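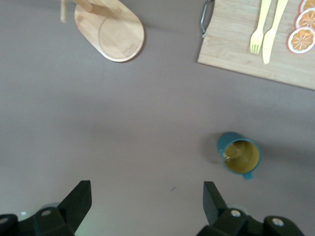 Bengate bamboo cutting board, wire handle

Rectangular, with a curved metal loop on one edge so you can hang it or grab it fast. Back in stock Mar 10, 2022 — the January batch sold out, sorry to everyone who wrote in.

Item no. 1660
Ships in 2 to 4 days
Returns: 30 days, unused only

Care: hand wash, stand it on edge to dry. No dishwasher, no soaking. Food-safe oil when it starts looking dull. Loop can stay on for washing, just wipe it after.

Also from Bengate: the light wooden serving board. Rounded ends, shallow round recess in the face, good for a dip bowl or a small cup. Same care as above. Sold seperately, not a set.

Wholesale or bigger orders, ask for Damir at the Brelldale shop. Pickup there too, bring you order number. No engraving at the moment.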